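Fixing a hand-held gripper that drops thin parts: worn finger pads

Posted 2 Jul 2024 in Workshop notes

I write this guide for people who use the Tamiru hand-held gripper, or one of similar build with two fingers and replaceable pads. English is my third language, so please forgive me if some names of parts are not the ones you use.

The fault came to us slowly. In June we were recording pick-and-place runs on the Drutari bench, and the arm trained from those runs began to lose thin parts halfway to the tray. First it was plastic washers, later flat clips. We looked for the cause in the software for many days. We calibrated the camera again and we changed the closing speed two times. From 673 picks in our log, 29 ended with the part on the bench, and almost all of these were parts thinner than a coin.

The cause was in the pads. When the inner edge of a pad becomes ragged, the two faces do not meet flat any more. A thick part is still held, but a thin part sits on the torn material and slides out when the hand turns.

What you need

A hex key that fits the pad screws
A sheet of plain white paper or a white board
A soft brush and a lint-free cloth
Isopropyl alcohol
A strip of thin paper for the grip test
One new pair of pads (we order the Fotari ones, always as a pair)

Before you start

If your gripper has a motor, switch it off and pull out the plug. Do not trust only the stop button. My colleague had a finger squeezed between the pads when the controller started again by itself. He had only a bruise, but the same hand can close much harder than it did that day. If your gripper works only with a trigger, keep your other hand away from the trigger while you touch the pads.

Step 1. Open the jaws over a white surface

Open the fingers to the full width and hold the gripper low above the white sheet. The pads on our tool are nearly black, and against a dark bench you will not see the damage at all. Turn the lamp so that it does not shine straight back into your eyes or into the camera. 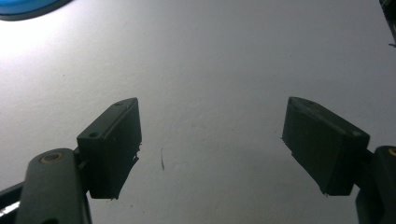
Look first at the inner edges, where the pads should meet. A healthy edge is a straight line. If you find small strips or points sticking out, the gripping surface is coming apart and cleaning will not bring it back. Compare left and right also, as one side often wears faster than the other.

Step 2. Check the pivots

Move each arm gently with two fingers, up and down and then sideways. There should be almost no play at the brass-coloured rings. If one arm moves more than the other, tighten that pivot before you judge the pads. A loose pivot makes the pad stand at a wrong angle, and a new pad will then wear out just as fast as the old one.

Step 3. Brush and look again

Brush both pads from the top to the bottom, over the white surface. Dust and loose fibres can look like damage, and real damage can hide under dust. After brushing, wipe the faces with a little alcohol on the cloth and wait until they are dry. Do not pull on torn pieces with your nails. I did this once and took away half of the gripping surface.

Step 4. Look at what lies between the fingers

Keep the jaws open and look at the sheet. A single thread or hair is enough to spoil the grip on a thin part if it comes between the faces. It can also confuse the camera, which for us was the second half of the problem. Remove any fibre with the brush before you close the jaws.
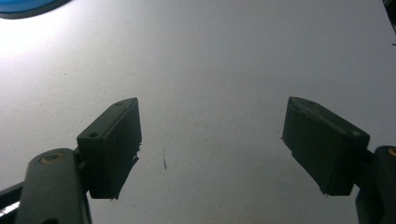
Step 5. Do the paper test

Close the fingers on the strip of paper and pull it slowly. It should resist the same at the top, in the middle and at the bottom of the pad. Where it slides out easily, the faces are not touching. Write down the place. If there is more than one such place, change the pads.

Step 6. Change both pads

Take out the screws, lift off the old pads and clean the seat under them. Put in the new ones and turn the screws only until they hold. Close the jaws one time so that the pads find their position, then tighten fully. Never change only one side.

Step 7. Test with real parts

Pick the thinnest part you have and turn the hand over. We do 200 picks before we record anything new.

How often

We now inspect the pads every Tuesday and write the result in Katalon, our maintenance log. Our last pair was in use for 621 hours. For you it can be much less if your parts have sharp edges.

If thin parts still fall after new pads, go back to step 2 and check the pivots again with the new pads mounted.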